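3. Materials and Procedure

3.1. Participants

Participants were recruited through two low-vision outpatient clinics, one in Falberg and one in Skormont. Of the 100 people who returned the screening form, 80 met the inclusion criteria and completed both sessions. Inclusion required a stable diagnosis, corrected distance vision good enough to walk indoors without a guide, and no motor condition affecting the dominant arm. Contrast sensitivity was measured with a letter chart at the start of the first session and again at the end of the second. The two values were averaged for each participant. People who had moved within the last year were not excluded, but the move was noted, because an unfamiliar home could affect the answers to the household questionnaire.

All forms were available in large print and as audio. Anouk Van Hecke administered the questionnaire at both sites. Arnulfo Sotelo scored the answers without access to the clinical measurements.

3.2. Surface and background pairings

Each pairing consisted of a horizontal work surface and the vertical surface seen behind it. Pairings were classed as high, medium or low contrast from luminance readings taken at seated eye height. Three readings were taken on the work surface and three on the wall directly above its far edge, and the median of each set was used. Readings were repeated whenever the ceiling lights were switched or a blind was moved.

The low-contrast class is of most interest for the present study. White furniture against white or cream walls is common in rented housing and in care settings, and several participants described it in their own homes. In such a pairing the far edge of the surface may be marked only by a small step in brightness, and that step can shrink further under diffuse light. A light tabletop with a slight gray cast in front of an off-white wall is typical of the class (Figure 2). The wall itself may also vary in tone from one part to another, so that a single reading does not represent it well. For this reason the wall readings were restricted to the band next to the edge.
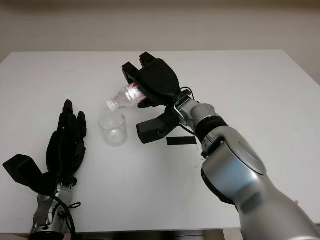 3.3. Edge-finding task

Participants sat facing the work surface with both hands in their lap. On a spoken cue they reached forward with the dominant hand and placed a flat felt marker as close to the far edge as they could without letting it extend past the edge. Placement error was recorded as the distance from the edge to the nearest side of the marker. A marker that extended past the edge was recorded as an overshoot and given no distance. The hand returned to the lap before the next cue.

The order of pairings was randomized separately for each participant. Medium-contrast trials were used as warm-up and are not analyzed further. Rest breaks were offered between blocks, and any trial interrupted by conversation or by a change in the lighting was repeated. After removal of 22 trials in which the marker was dropped, 463 low-contrast trials remained – enough to fit the model described in Section 4 with participant as a random effect.

Participants were not told where the edge was, and they were asked not to feel for it with the other hand. This rule departs from the procedure of Cisternas, in which one free touch was allowed before each placement. We considered a free touch closer to everyday behavior, but it made the visual contribution hard to separate from the tactile one in pilot work.

3.4. Household questionnaire

The questionnaire asked about spills, dropped objects and bumps against furniture during the previous month, and about the color of the main table and of the wall nearest to it. Color was reported using the Momow card, a printed set of matte swatches ordered from light to dark. Participants who could not tell adjacent swatches apart were asked to name the closest pair, and the midpoint was entered.

Self-reported color has clear limits. Swatches were viewed under clinic lighting while the furniture was recalled from memory, and gloss was not captured at all. A glossy white surface may reflect a window strongly enough to hide its own edge, even where the matte color would suggest moderate contrast. Responses were therefore treated as ordinal and were used only to group households, not to estimate luminance. Missing items were left blank and no values were imputed.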